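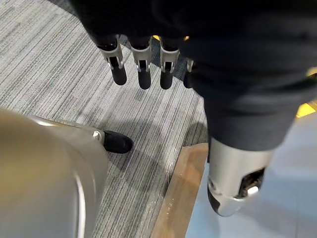
*Hand above the threshold strip between the carpet and the hard floor.*

**Progress report to the Prudix education fund**
Student humanoid project, Hovville Technical School
Period covered: September to March 2020

You asked for a plain account of where the money has gone and whether the project should continue on its present terms. I supervise the club and I signed the application, so you should read this knowing that I would like it to do well. I have also tried to write down the parts that are going badly, because last year's report didn't, and the renewal was agreed on the strength of it.

## What we said we would do

The application promised four things by the end of the school year:

1. A walking routine that crosses from one floor surface to another without a student holding the robot.
2. A hand that picks up a soft object from a table and puts it down in a marked place.
3. A logbook good enough that next year's students can start from it.
4. An entry in the Sillari student challenge.

I'd call the second one partly done and the third one better than expected. The first is behind. The fourth has been entered, in the sense that the form went in and the fee was paid.

## Walking

The students named the walking program Lui. The name has stuck and it's on all the files, so I'll use it.

Lui walks on carpet. It walks on hard floor. Going between the two is where nearly all of the time since September has gone, and I am not convinced we understand the problem yet. The group's first explanation was that the foot catches on the threshold strip. They changed the step height and reported success after three good crossings in one afternoon. I asked them to run it again the next week from a cold start, and to keep running it until they had 40 attempts written down. Of those, 13 were clean crossings with no hand on the robot. That is a long way from what the slide in their midyear talk said, and the slide has been corrected.

Their second explanation is that the ankle correction is tuned for carpet and then overreacts on the hard side. I find this more believable. It fits the fact that most of the bad crossings go wrong on the second step after the strip, when the foot has already cleared it. It doesn't explain the ones that go wrong going the other way. Two of the students think there is looseness in one ankle and want to take it apart. I've said no until they can show it in the recorded joint data, since the last time something was opened on a hunch we lost nine working days.

I should also say that "unassisted" has been used loosely. In the early log entries a run counted as unassisted if the student behind the robot didn't think they had pushed it. We now use the safety line with visible slack, and any run where the line goes tight is marked as a failure. The numbers dropped when we made that change. I think they're honest now.

## Hand and arm

The hand closes reliably on soft objects of medium size. Beanbags and folded socks are fine. Anything thin is poor, and anything heavier than a full pencil case tends to rotate out of the grip when the arm swings.

The marked place on the table was supposed to be found by the robot. At present a student types in where it is. The group describes this in their write-up as "semi-automatic placement" and I have asked them to find another phrase. Working out the position from the camera was started in the fall and set aside when walking fell behind. My view is that it will not be picked up again before the challenge, and I would sooner tell you so than list it as ongoing.

One good piece of work deserves mention. The students wrote a check that compares where each finger was told to go with where it reports being, and stops the arm if the two drift too far apart. It came out of an argument over a bad test, took them two weeks, and has already stopped the arm on several occasions when it should have been stopped. It wasn't in the plan.

## Logbook

The logbook has 419 entries. Many are short and some are close to useless ("tried again, same"). From November on they improve a great deal. Each run has the software version, the surface, who was at the stop button, and what happened. The failure notes are now more careful than the success notes, a reversal from the fall.

Whether next year's group will read it is another question. Ours did not read the one they inherited until I made them, and they then found that two of their "new" ideas had been tried already. I've asked them to produce a six-page summary with an index. A draft exists. It is currently eleven pages.

## Money

Spending to date from your grant is $2,195. The largest items were replacement cables, a second battery, the challenge fee and floor padding. The second battery was worth every cent, because sessions no longer end after half an hour. The padding was bought in a hurry and is the wrong thickness for the bay where we test, so half of it is in a closet.

Nothing has been spent on the camera mount that was in the original budget. I'm not asking to move that money to another line yet. If the ankle does turn out to be worn, I will write separately, with the data attached, before anything is ordered.

## What the students are getting out of it

The application made large claims here, about career paths and problem solving, and I wrote some of them. I can't show you evidence for most of it. Attendance has been steady since the winter break after falling off badly in October. Three students who joined to write code have ended up doing most of the mechanical work, and seem content with it. One student who joined for the robot now mostly works on the plotting scripts and is the reason we have readable graphs.

The weaker side is that the work is unevenly spread. Four students do most of it. The others come, watch, hold the line, and go home. Assigning jobs at the start of each session has helped a little. With one robot and one usable test area there is a limit to how many people can be busy at the same time, and I should have said so when I put the membership figure in the application.

## The challenge

The Sillari course includes a change of surface, a turn, and a pick-and-place task. On present form I would expect us to finish the turn, to manage the pick with a typed-in position (permitted, at a points penalty), and to have a one in three chance at the crossing, going by the runs above. The students put it higher. They point out that the strip on the challenge course is lower than ours. I haven't seen a drawing that says so and have asked them for one.

If the crossing rate isn't above half by the time we have to confirm our category, I intend to move the entry to the non-walking class. The group knows this and doesn't like it.

## Before the next report

- Record joint data from both ankles over a full set of crossings, in both directions.
- Decide on the ankle, open it or leave it, on the basis of that data.
- Repeat the 40-run test with the same rules and report the number, whatever it is.
- Cut the logbook summary to six pages.
- Return or exchange the padding if the supplier will take it.
- Drop the word "autonomous" from the poster.

## Recommendation

I recommend that the fund release the second payment but hold the third until you've seen the repeat crossing test. I realize it's unusual for the person receiving the money to suggest that. The project has a habit of reporting its best afternoon, and a payment tied to a test the students can't pick and choose from would do more to change that than another talk from me. Raw logs for all of the crossing runs can be sent on request, including the ones from before the rules changed, which are marked.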